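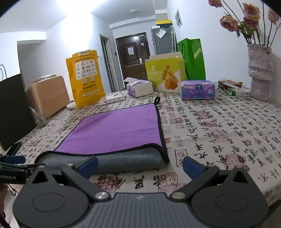 mschmieder
I've had the Flirholm hand-held gripper kit for a month and I'm writing this up before the return window closes. Price was 959 for one unit, 1023 with the spare pads, and I paid for the spares. Most of my work with it is cloth. A purple microfiber towel with the near edge curled under is my usual test, and I bring the two blue finger pads up to that edge spread apart, then close. The pads are the best part of the kit. The manual is thin and the carry case is junk.

trosport_user
Does the price include the recording software?

mschmieder
Basic version, yes. Export is limited to 40 sessions unless you pay for the upgrade.

dunlin7
That limit alone would make me send it back. Bivard has no cap.

Catríona Heffernan
Bivard is 1002 and the fingers are stiffer. I used one until September and went back to Flirholm. For hard parts I'd pick Bivard. For cloth I would not.

dunlin7
I fold shirts with mine all day. Stiff fingers are fine if you slow down. 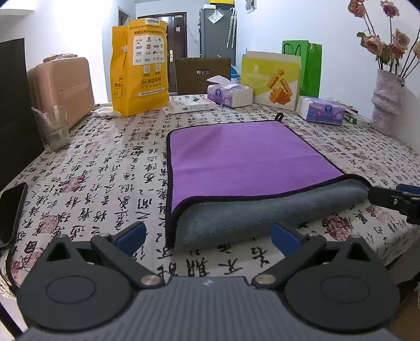

mschmieder
Two units is where the cost gets hard to defend. I do think some folds need both, though. With the towel's gray underside folded back in a thick roll along the front, I can have one gripper at the front of it and the tip of a second coming in at the right end. One hand alone tends to drag the roll crooked for me. Palumbo quoted me a pair with the case left out, so ask them before you order.

dunlin7
Still say one is enough for towels. Clip the other corner down.

Catríona Heffernan
Then you're recording a clip. Marlene, did the Palumbo quote include shipping?

mschmieder
No, shipping was extra. I'm keeping the first unit and haven't decided on the second.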